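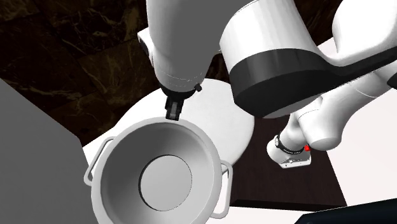 Teodor Lazăr wrote back after the last session to say he had always been taught to put butter on a burn, that his grandmother did it and her mother before her, and could we please spend a little more time on why we don't. Yes, Teodor, gladly, and thank you for asking, as I suspect half the room was wondering the same thing and was too polite to say so.

Session 3: Scalds and contact burns on the farm and in the farmhouse

These notes go with the October evening class at Torkadholm hall. If you missed it, they should get you most of the way there, but please do come to the practice hour as well. Reading about holding an arm under a tap is a different thing from standing there doing it and finding out how long twenty minutes feels when you have a sink, a cold hand and a neighbor talking at you.

1. Butter, and other things from the pantry

Butter, lard, oil, egg white, toothpaste, flour. I have heard all of them over the years, and every one was suggested by somebody who meant well. Grease on fresh burned skin holds the heat in, and it is far from clean. It also has to come off again before anyone at the clinic can look at the wound, and I can promise you that the person wearing it will not enjoy that part. My own copy of a household manual from 1950 has a full page on butter and tea leaves, so your grandmother was in good company, Teodor. We just know better now, and there is no shame in having learned it the old way.

Ice doesn't belong on a burn either. It feels as though it ought to be better than water, being colder, but it can damage skin that has already had quite enough done to it.

2. What to do

Get the person away from the heat, and make sure you are safe yourself. With steam lines and hot wash-down hoses, shut the supply off first if you can reach the valve without going through the steam.

Cool the burn under cool running water for 20 minutes. Start right away if you can, but starting late is still worth doing – up to three hours after the injury.

While the water is running, take off rings, watches and any clothing near the burn. Leave alone anything that is stuck to the skin.

Keep the rest of the person warm. In a milking parlor in late fall this matters a great deal, especially with children and older folks, who chill quickly. A coat around the shoulders will do nicely.

Once it is cooled, lay plastic kitchen wrap over the burn, lengthwise. Don't wind it around the arm or leg, as there will be swelling. Leave blisters as they are.

3. When to call for an ambulance or go to the hospital

Go in for any burn bigger than the person's own hand, any burn that looks white, brown or charred, and anything on the face, hands, feet, joints or private parts. Electrical and chemical burns always go in, however small they look. So do babies and small children. If there was smoke or steam in a closed space and the person is coughing or hoarse, call right away and keep them sitting up.

If you are calling from the Etosbridge road, give the dispatcher the farm name and the nearest crossroads, and send somebody down to the gate with a light if you can spare them.

4. For next time

Please walk through your own place before we meet and write down where the nearest running water is to the kitchen, the shop and the barn. One of last year's group, out at Akden, paced it and found it was 53 steps from the calf kitchen to a working tap, and has since put in a hose. Bring your list along and we'll go over them together.

Practice hour is in room 805, up the back stairs, with coffee from half past six. Cusi is bringing the training arm and a roll of kitchen wrap, but an extra roll or two would be very welcome – we got through an awful lot of it last time.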